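The chairs, mostly

I have worked at Linthorpe for long enough to remember when "automation" meant Viktória Veres had set up an email rule. Now we have arms. Two of them, gray, on a bench at the end of the assembly room, and they have been given the job I liked least, so naturally I have become protective of it.

We put together plastic seating. Legs go into sockets, somebody leans on them, somebody else checks that the thing doesn't rock. My part for years was the leaning. You turn the seat over, you push until your wrist complains, and you do that until lunch. I complained about it to anyone who'd stand still, including my dentist.

Then Linthorpe signed up with Flitora, and in December a man came with a slide deck that used the word "journey" a lot. We were told no jobs would go, and so far none have. What went was the leaning. What arrived was a new sheet to fill in, which has 37 boxes and a space for comments the size of a stamp.
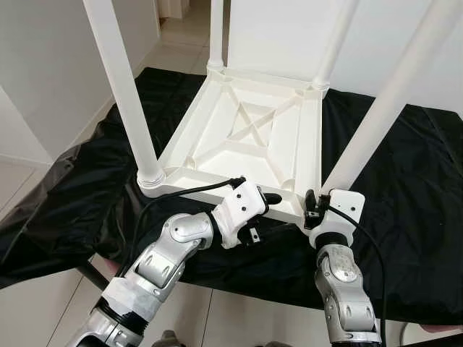
What I do now

I stand nearby. My title has changed to something with "cell" in it, which my mother finds alarming. The arms hold on to the seat by its front edge and I look at the sockets, then at the sheet, then at the arms again. My wrist feels terrific. My feet are another story, and I've asked for a stool. Yes, at a chair company.

The part I didn't expect was the quiet. Leaning was a two-person job, and you talk when you're doing it. Uthai Sangkhawat and I got through his entire divorce and most of my kitchen remodel over those sockets. He's in packing now, 4 doors down, and we wave. He says packing is fine but they play the radio.

Viktória thinks I'm being sentimental about a repetitive strain injury, and she may have a point - she did the paperwork for mine. She has also started bringing her coffee over to my end in the mornings, officially to collect the sheets.

The stool request is number 1603 in the system. I check on it most Fridays.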